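Smart meter swapped in September, now my bills and my in-home display don't agree

Asked by Effie Rankin
Category: Home energy > Metering and billing
December 13, 2024

Hi all, hoping somebody here speaks utility. The power company came by in September and changed my old electric meter for one of the new remote-reading ones. The guy was very nice, in and out before my coffee was cold, and left me a little plug-in display made by Nasley that's supposed to show what I'm using.

My last bill says I used 1074 kWh for the month. The Nasley display says 1017 for the same month. I know that isn't a giant gap but it bugs me, and it's on the side that costs me money! I called the utility and the woman read me a paragraph about how the meter is "the register of record" and that was the end of that.

Stuff that might matter:

The house is all electric except the stove. Heat pump, electric water heater, dryer. The dryer gets a workout because I have two teenagers. 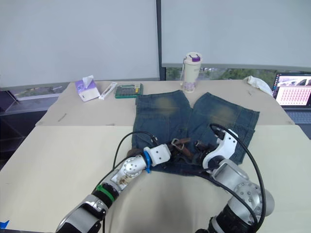 The display sits in the kitchen and the meter is on the outside wall of the garage, clear on the other end of the house. Sometimes the display goes to dashes for a while and then comes back. I figured it was catching up on its own when it did that but now I'm wondering.

I also don't have solar or a car charger or anything fancy. Just want to know which number is right and whether it's worth making a fuss. Can I ask for the meter to be tested? Do they charge for that? Thanks in advance, and sorry if this has been asked a million times, I did search and mostly found people arguing about radio waves.

3 answers

Sreekumar Raju
Marked as helpful

I read meters for a utility for years before everything went remote, and then spent a while on the help desk after the switch, so I've had this call from the other end many times.

The dashes are your answer, or most of it. Those displays get their numbers over a short-range radio link from the meter. Some of them pull the running total when the link comes back, and then you lose nothing. Others only add up the live readings they hear, so anything you use while it's showing dashes never gets counted. If yours is the second kind it will always come in lower than the bill, never higher. Yours came in lower.

Easy way to check it without calling anybody. Go out to the meter and let the screen cycle until it shows total kWh (on most of them it's the biggest number, and there may be a button to step through). Write it down with the time. Write down what the Nasley says too. Do it again a week later at the same time of day and subtract. Then you've got two weekly totals and you can see how far apart they are. If you can stand it, move the display to the room closest to the garage for a second week and see if the gap shrinks.

While you're at it, compare the meter screen to the reading printed on your bill. When I did mine the bill said 2690 and the meter was a bit past that, which makes sense given the bill was already a few days old. If your meter shows LESS than the bill, call them right away, you've been estimated or somebody keyed it wrong. 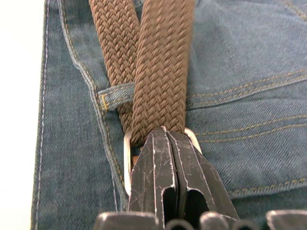

One more thing on dates. Your billing month is almost never the calendar month. Look for the "service from" and "service to" lines. If the display resets on the first and your bill runs from, say, the 4th to the 4th, you're comparing two different sets of days, and one cold weekend with a heat pump can easily be worth the difference you're seeing.

On testing, yes, you can ask. Most places I know of will do one for free if you haven't asked lately, and charge for the next one unless the meter comes out bad. Look up your state's utility commission for the actual rule. I'd do the two weeks of readings first though. They'll ask if you have any, and it goes a lot smoother when you do.

Donal Hanrahan

they're all rigged. my bill went up the month they put mine in and it never came back down. get a test and get it in writing

Shoaib Memon

What Sreekumar said about billing dates, that was exactly my problem. I had a Jasport display, different brand but same idea, and I was mad for roughly 3 weeks before I noticed the bill started mid-month. Felt pretty silly.

Also check if your utility has a website login with hourly data. Mine does and it comes from the meter itself, so I quit looking at the gadget altogether. It lags by a day but you can see the water heater kick on every morning, which my wife finds a lot less interesting than I do.

Comments on this question

Effie Rankin: Ok so I went out with a flashlight and the service dates on my bill do NOT line up with the display at all. Going to do the weekly readings too. Moved the Nasley to the laundry room and no dashes so far tonight!

Sreekumar Raju: Good. Leave it there for the whole week, and jot down the time when you read it.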